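Uma tarde com a turma que ensina robôs a dobrar roupa

Cheguei a Treludgate em outubro, pouco depois das duas da tarde, com a mochila cheia de pão de queijo e uma curiosidade enorme. A Maribel Correa, professora do clube de robótica, tinha me prometido "uma coisa bem caseira", e olha, cumpriu! O projeto dos alunos se chama Jinder e quer chegar a um braço que dobre camisas sozinho. Antes disso vem a parte de que eu mais gostei: as pessoas fazem a tarefa com a garra na mão, as lentes registram tudo, e a gravação vira material de treino.

O clube tem 18 alunos e já juntou 1.261 gravações desde o começo do semestre. Eles trabalham em grupos pequenos, espalhados por casas e salas, porque o regulamento da mostra pede ambientes de verdade. Passei a maior parte da visita com o grupo da Ludivine Pons, que me recebeu já explicando a diferença entre uma pegada "de pinça" e uma pegada "de beliscão" (ainda não sei se entendi, mas ela demonstrou as duas com o meu cachecol).

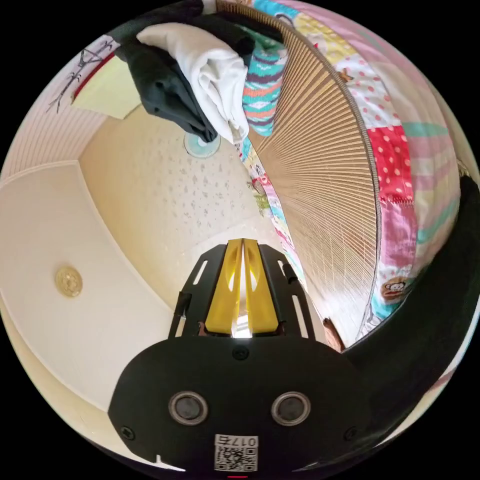

Dobrar tecido é muito mais difícil do que parece quando a gente perde os dedos e fica só com dois. Foi a primeira coisa que me puseram para fazer, e apanhei bonito. A ponta afilada dos dedos amarelos ajuda a entrar por baixo de uma dobra, mas se a gente fecha cedo demais vem só o ar. O Domingo Mansilla, que cuida das etiquetas e das planilhas do grupo, me ensinou a aproximar a garra bem devagar e fechar só no fim. Na terceira tentativa consegui levantar uma manga e comemorei como se fosse gol.

Depois do café o assunto ficou mais técnico. Cada gravação tem nome de tarefa, número da garra e uma nota de qualidade, e as ruins também ficam guardadas numa pasta separada. Yetunde Sani, a mais nova do grupo, está escrevendo o programa que separa os trechos e contou que levou roughly três semanas para acertar o relógio entre duas garras.
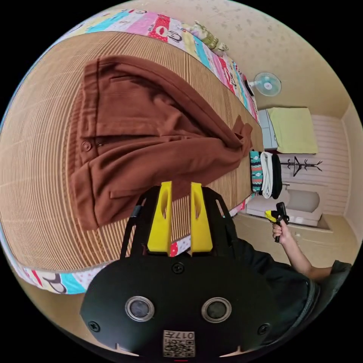 Camisa marrom aberta sobre a esteira, com as duas garras a postos.

Camisa de botão é o terror da turma! Camiseta eles já dobram quase sem pensar, mas a gola e a carreira de botões mudam o peso do tecido, e cada um tem sua teoria sobre por onde começar. A Ludivine começa pelas mangas, o Domingo pela barra, e a discussão foi longe. A Ingeborg Rieger, que veio da escola vizinha para comparar métodos, anotava tudo num caderninho e não tomou partido.

Saí de lá às seis, com o braço cansado e vontade de voltar. A próxima etapa é treinar o modelo no computador da escola, e a apresentação na mostra vai ter 8 minutos, com demonstração ao vivo. A Maribel aceita visitas nas tardes de clube, é só avisar antes e levar uma camisa velha.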